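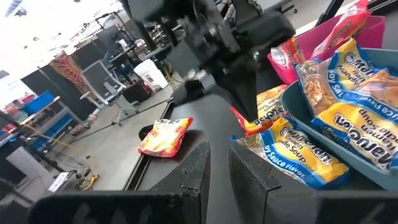 13/01/2022

Sourdough again. Third batch on the Trostel rye, still sour in the wrong way. Vinegar nose, tight crumb, bottom crust pale. Dušan Tomić says the starter is fine and it's me. Maybe.

What I did:

- starter fed at 7, used at 11:30 (too late? dome had already gone flat)
- 325 g rye, the rest Lirkine white to make up the dough
- salt 2%, weighed this time
- water from the jug, not the tap — forgot to take the temp **again**
- bulk on the shelf over the heater, 4 hrs, two folds, skipped the third
- shaped wet, stuck to everything, used way too much flour on the bench

Shelf temp was 28 when I finally checked. Much too warm for that much rye. Sibel had hers on the floor by the door, same starter, same flour, and hers came out mild and nicely open. So it's mostly temperature, I think. Would like one more run before I say so out loud.

Also: the small scale drifts. Put the 2000 g weight on it twice and got two different answers. Use the big one for flour and keep the little one for salt only. I'll put tape on it.

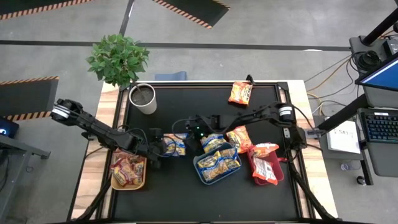

Bake: lid on 25 min, lid off about 40. Sides good, bottom still pale. Stone probably wasn't hot enough, I put it in late becuase the oven was full of Sibel's rolls. Next time stone goes in first and stays in.

Cut it after an hour, gummy. Should have waited till morning, I know, I know. The half I left wrapped might be better, will try it tomorow with butter.

Sibel Uysal's numbers for comparison are on the back page, don't tear that one out. She used the Shehu tin, I used the basket, so it isn't a totally fair match.

Next batch:

- same flours, don't touch the ratio
- starter at peak, not after
- floor by the door, thermometer next to it
- all three folds
- tin
- take the water temp!!

Dušan wants to try the Hudutmont spelt in place of the white. Fine, but after this one, one change at a time. Still need to order more rye, the bag is nearly done. And somebody please wash the banneton brush, it's growing things.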